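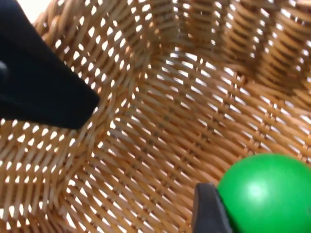 Cleaning woven baskets

Vacuum first, on low suction, with the soft brush head. Work along the strands, then across them, inside and out. Dust packed into the crossings turns to grey paste once water reaches it, and a dry paintbrush (25 mm, natural bristle) shifts what the vacuum leaves.

Wash with a cloth wrung out in lukewarm water and a few drops of dish detergent. Do not soak. Cane and willow tolerate a quick rinse; seagrass, paper cord and water hyacinth do not. Dry in moving air out of direct sun, upside down on a rack, and leave it overnight before putting linen back in.

A broken strand end can be tucked under the nearest crossing after damping it for a few minutes. Trim the excess with side cutters, flush on the inside face. PVA holds it if the weave has slackened. Hot glue lets go in a warm laundry.

Marks on painted walls

Matte paint burnishes. Rub it hard and the mark goes but a shiny patch takes its place, and that patch will show every afternoon when the light comes in low. Start with the mildest method and stop as soon as it works.

1. Dry microfibre cloth, light strokes, top to bottom.
2. Same cloth, damp, plain water.
3. One teaspoon of sugar soap in a litre of warm water, applied with a sponge and rinsed with a second sponge.
4. Melamine foam, barely damp, no pressure. Test behind a door first.

For step 3 on kitchen walls I use Droltine at half the label strength. Full strength left a tide line on low-sheen acrylic.

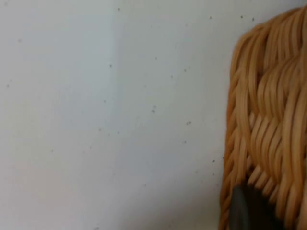
Small dark specks on white paint: try the dry cloth first.

If specks return in the same spot within a fortnight, suspect mould or insects – not household dust. Mould smears under a damp cloth and favours cold outside corners. Fly spots are hard, slightly raised and need a minute under a wet pad before they lift. Pits in the paint will not clean off at all. Fill them with fine surface filler, sand with 240 grit and touch up with a mini roller; brush marks catch the light.

Touch-up paint

Decant leftover paint into a small glass jar, filled close to the lid, and write the colour, sheen and room on the side. Keep it out of the shed if the shed freezes or bakes. Stir for two full minutes before use and strain through an old stocking if there is skin on top. Feather the edges outward with an almost dry roller. 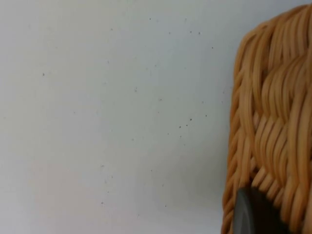

Rosângela Pimentel writes that sugar soap left her hallway chalky until she began changing the rinse water every square metre or so, and she asks whether vinegar would do the same job. It cuts soap film, but it is poor on grease and I would keep it off fresh paint for the first month.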